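Course Handout 2: Preparing a Vacation Rental Listing
Short-Term Lodging Management, Olodar Campus
Revised 8/9/20

Purpose of the listing

A rental listing serves as both an advertisement and a statement of what the guest will receive. Students should read each sentence of a draft with both uses in mind. A guest who books a villa near a theme park district will compare the arrival experience with the text, often while standing in the driveway.

The practice property for this unit is Flunthorpe House, a three-bedroom villa with a screened pool and a game room. The game room contains an Atari console, a desktop computer and a pool table. All written exercises refer to this property unless the instructor states otherwise.

Location and distance

State distances in miles and name the starting point. "Close to everything" gives the guest no information and may lead to a complaint. Driving times should be measured at the hour when most guests travel. For Flunthorpe House, the resort gate is 2 miles from the nearest supermarket and 3 miles from the nearest pharmacy. Where a shuttle is offered, the listing must say whether a fare applies and where the stop is located.

Amenities

Amenities fall into two groups: those inside the unit and those shared with the resort. The two must be listed under separate headings. Shared amenities may close for the season or for repairs, and the owner usually has no control over the schedule. Electronic equipment is an in-unit amenity and should be listed only while it is in working order. 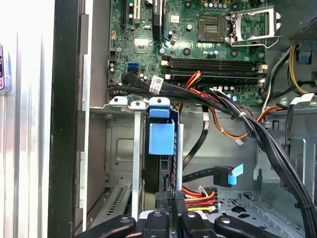
Interior of a desktop computer tower, with the CPU socket empty.

When an item is withdrawn from use, the listing is to be amended the same day. Guests who have already booked should receive a short written notice. A refund is not always due — the rental agreement will govern — but notice is expected in every case.

Fees and deposits

The nightly rate must never stand alone. Show the cleaning fee, any resort fee, the applicable taxes and the deposit next to it. In the Flunthorpe exercises, the cleaning fee is $100 and the pool heating charge is $33 per night. Students should calculate the full cost of a stay of three nights and present it as a guest would see it at checkout.
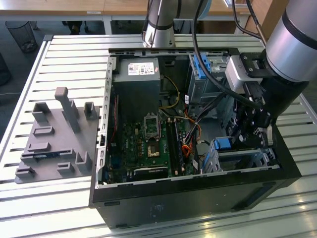
Deposits require separate treatment. The listing should state the amount held, the date of release and the kinds of damage that may be charged against it. Ordinary wear is excluded. A faded cushion is ordinary wear; a broken sliding door is not.

The Chatzigeorgiou checklist

The course uses the Chatzigeorgiou checklist for final review of a draft. Apply it in the order given.

Sleeping arrangements: bed sizes are stated room by room, and sofa beds are identified as such.
Access: steps, gates and door codes are described, and the parking limit is given.
House rules: quiet hours, pets and smoking are each addressed.
Cancellation: the deadline is stated together with the portion of the payment returned.
Photographs: rooms are shown as they are currently furnished.

Assignment

Write a complete listing for Flunthorpe House using the fact sheet distributed in August. Attach a fee table and a marked copy of the checklist. Drafts that omit the cancellation terms will be returned without a grade and may be resubmitted once.

Reading for the next session: Handout 3, Guest Communication Before Arrival.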